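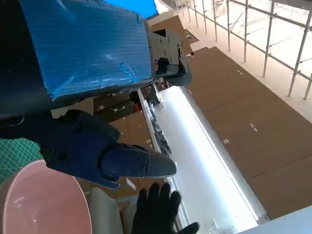

Política Local e Sistemas Eleitorais
Apontamentos da aula 7 — Da votação aos mandatos: círculos, limiares e reeleição

Na aula passada ficámos a meio do exemplo de Masalport, e peço desculpa a quem teve de sair a correr para o autocarro com a tabela por acabar. Retomamos exatamente nesse ponto, com calma, porque a matéria de hoje assenta toda nela e vale a pena não deixar ninguém para trás.

Recordo os dados. O município tem três círculos (Masalport-Centro, Hermans e Cotmont) e a assembleia elege nove membros por círculo. Em Hermans, a mesa de voto que escolhemos para o exercício registou 618 votos válidos, dos quais 405 na lista A. Sobram 213 para as listas B e C, que se repartem em 123 e 90. Confirmem a soma antes de avançar, por favor. Todos os anos recebo exercícios muito bem argumentados em cima de uma soma errada, e custa-me descontar pontos por isso.

1. Círculo uninominal e círculo plurinominal

Se Hermans elegesse um único representante, a lista A ficava com ele e a conversa acabava aí. Com nove lugares e o método de Hondt, dividimos os votos de cada lista por 1, 2, 3 e assim sucessivamente, e ordenamos os quocientes do maior para o menor. Feitas as contas, a lista A obtém seis mandatos, a B dois e a C um. O nono lugar vai para a A, com o quociente 67,5 (405 a dividir por 6). Reparem como ficou perto: a lista B, com 123 a dividir por 2, já tinha 61,5. Bastava mais uma dúzia de votos na B, mantendo tudo o resto mas subindo o total, e ainda não chegava — convido-vos a descobrir em casa quantos seriam precisos.

Atenção que na versão impressa da semana passada a tabela dava dois lugares à B, mas esse segundo lugar só existe se houver dez mandatos em disputa. Para nove, a distribuição certa é A sete, B um, C um? Ou A seis, B dois, C um? Deixo a pergunta assim de propósito. Escrevam a lista completa dos quocientes e decidam, e depois voltem ao parágrafo anterior, que tem um erro para vocês encontrarem.

2. O que é um lugar «seguro»

Usamos muito esta palavra nos jornais e pouco cuidado com ela. Um lugar é considerado seguro quando a vantagem habitual de uma força política excede, com folga, a oscilação normal do eleitorado entre duas eleições. Convém distinguir três coisas que os textos de opinião costumam misturar: o número de inscritos, a participação e a fidelidade do voto. Em Cotmont, por exemplo, uma das listas parte à frente nas sondagens, mas os seus apoiantes votam menos nas eleições locais do que nas nacionais. É um círculo que parece tranquilo visto de longe e que qualquer candidatura bem organizada pode disputar.

3. Limitação de mandatos

Quando a lei impede um titular de se recandidatar, abre-se aquilo a que chamamos lugar aberto. A vantagem de quem já exerce o cargo (ser conhecido, ter obra para mostrar, aparecer na imprensa local) desaparece de um momento para o outro, e o partido tem de a reconstruir com outro nome. Discutimos isto em abril, a propósito da freguesia de Nistix, onde a diferença entre as duas primeiras listas foi de 279 votos com lugar aberto. Tragam esses apontamentos, que vão ser úteis.

Para a próxima aula

Refaçam o exercício de Hermans com nove e com dez mandatos e comparem. Escrevam também uma página, sem pressa, sobre os efeitos da limitação de mandatos na renovação das listas. Entrega em papel até 6 de junho de 2019, na minha caixa de correio do departamento. Quem tiver dúvidas nos quocientes apareça no horário de atendimento — prefiro mil vezes uma pergunta repetida a um silêncio aflito na véspera do exame.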